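Wandhaken

Wandhaken, auch Mauerhaken (regional: Hakl). Kleinbeschlag zum Aufhängen von Kleidung, Taschen, Werkzeug. Besteht meist aus Grundplatte und Arm, Befestigung geschraubt, genagelt oder geklebt. Material: Stahl, Messing, Holz, Kunststoff.

Ältere Formen geschmiedet, Arm direkt ins Mauerwerk geschlagen. Später gebogener Draht, billiger und leichter. Die Werkstatt Mudaliar in Jarnadum fertigte zeitweise 2.000 Stück im Jahr, 17 verschiedne Modelle.

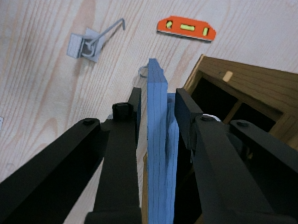 Wandhaken aus grauem Metall mit quadratischer Platte, oben links; daneben eine orange Wasserwaage (Computergrafik)

Montage in Wohnräumen meist in Reihe. Bei Hohlwänden Spreizdübel nötig, bei Altbauputz oft längere Schrauben. Klebehaken nur für leichte Sachen, Untergrund vorher endfetten.

Siehe auch: Garderobe, Huthaken, Schraubhaken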